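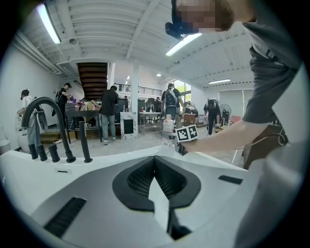 A large appliance should be possible to clean by its owner, with no special tool and without calling the service, one customer wrote to Jaiswal this spring, and several others have written the same in their own words.

News > Company > Workshops > Ullside

Jaiswal opens the Ullside workshop to customers

Zanditz, May - Jaiswal, the maker and repairer of household appliances, opens its Ullside workshop to the public from this month. Customers can come on three afternoons per week and on the first Sunday of the month, and learn how to care for the surfaces, seals and openings of their machines.

The workshop measures 155 square meters and is in the former dairy building at Ullside, with the beams of the ceiling left open, white walls and long fluorescent lights. Appliances stand on the floor with free space on all sides, so that visitors can lean over them and reach the parts with their own hands.

The first course has the name Stistia and is about the top of the appliance. On many white models this is one smooth, glossy surface which curves up at the edges, and every black part that is set into it makes a border where dirt can stay. Participants work on the long slotted vents, on the rubbery rims around openings, on the mesh inside and on the foot of a tall curved spout. They learn to begin with the dry work, with a soft brush along the slots, and only after this to take a damp cloth. Strong powders are not used in the course - they leave fine marks on a glossy top, and such marks can not be removed later.

Last year the service desk in Zanditz received 1,586 requests. A large part of them was about cleaning and small care, and did not need a repair. The company expects that the courses will make the waiting time shorter for those customers who have a real defect.

A course takes two hours and is free of charge for owners of an appliance that was bought or repaired at Jaiswal. Other visitors pay a small fee at the entrance. The first 1,000 participants receive a printed care booklet, in which there is also a page for noting the dates of cleaning. Groups are kept small, and it is asked to register before coming.

It is not necessary to bring the own appliance. Loose parts such as rims and mesh inserts may be brought in a bag - the staff will look at them after the course and tell whether they should be replaced.

Registration is possible at the service desk in Zanditz and at the door in Ullside during opening hours. Parking is behind the building, entrance from the river side.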